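Hi Seraina,

You asked for something you could read on the train, so I've kept the spreadsheets out of this one and will send the money side separately by Thursday. The short version is that the furniture lending store at Dalerthorpe is open, people are using it more than I dared hope, and I've learned far more about folding chairs than I ever wanted to (and I still like them!).

## Where we've got to

When the Opoku Fund agreed to the second stage, we had a back room full of donated chairs and tables, no shelves, and a paper book that three different people wrote in three different ways. Now there's one list, everything has a tag, and a group that wants to borrow for a Saturday can usually get an answer the same day.

We've lent out 858 items since the last report. Most of that is chairs, as you'd expect — birthday parties, two wedding lunches, the seed swap, and the choir, who borrow the same set every time and bring it back in better order than they found it. The tables go out less often because they're heavy and not everyone has a van. I'd like to talk about that at our next call.

Bernice Tetteh has taken over the checking side completely. She rewrote the return sheet so it fits on half a page, and she moved the tags from the seats to the underside, where they don't get picked at by bored kids. I wish we'd thought of that in the spring.

## Checking and sorting

This is the part of the work you don't see when you visit, and it eats the most hours. Every piece gets looked over before it goes back on loan: legs, feet, hinges, the undersides of the seats, and all the molded plastic where grit collects. The ribs and corners are the worst for dirt, so we bought a box of stiff little brushes (on the receipts as "brushes, misc.", sorry, I'll relabel it).

We also changed how we set up for a checking session. The black cloth goes over the work area first, which saves the finish on the white furniture and makes it much easier to find a dropped foot cap or screw. It's the cheapest improvement in this whole report and probably my favorite. The sheeting came from Flirnwood's end-of-roll bin, and they let us have it for next to nothing.
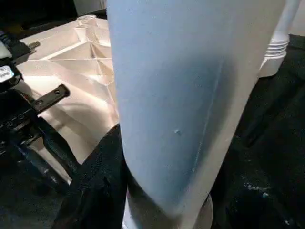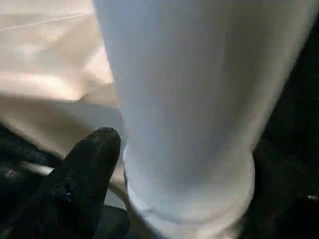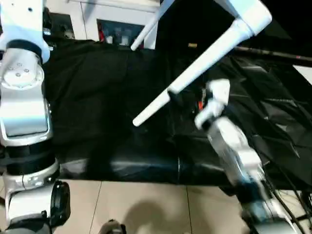 ## What we found out about the stock

Of everything we've checked so far, 54 chairs needed some kind of repair. Mostly it was missing feet or a hinge that had gone stiff, and we could fix those in the room with parts we already had. A handful had cracked plastic near a joint. Those are finished as seating, though we've kept the good legs and fittings for spares.

I'd also underestimated how many different makes we own. Folded up and stacked, white chairs all look the same, and then you open two of them side by side and the legs lock in completely different ways. Bernice has started grouping them by how they lock, with a colored dot on each tag, so a borrower gets a matching set. It slowed us down for a couple of weeks and I grumbled, but she was right. Returns go faster now, and the stacks don't lean.

The tables are in better shape overall. Five of them need new locking catches, and the catches are on order from Brirach. They've been slow to answer emails but very nice on the phone, so I've switched to phoning.

## Things that haven't gone so well

The drying rack idea didn't work. We were putting chairs on it after washing and they kept sliding off in the night, so it's been taken apart and the timber is holding up a shelf. I'd put it in the plan as a July job with its own line in the budget, and I'd like your okay to move what's left of that line over to replacement feet. We get through a lot of feet.

We also missed the target on evening sessions. We said weekly, and we've managed every other week. Each one runs 90 minutes, and by the time everything is unfolded, checked, folded and tagged again, that's only just enough. I'd sooner make them longer and keep them fortnightly than squeeze in extra short ones. Tell me if that causes trouble with the wording of the agreement.

## Next

- Fit the new table catches when they arrive.
- Finish the colored dots on the back stacks, which are still a muddle.
- Get a second set of brushes and a decent kneeling mat. The floor tiles are hard on the knees!
- Price up a small trailer, so people without a van can borrow tables too.

The trailer is the one I'd most like your opinion on. I have two quotes and they're miles apart, so I'll send both with the accounts and you can tell me whether the cheaper one looks too cheap. If you're over this way before the next report, come on a checking night and we'll put you to work on hinges.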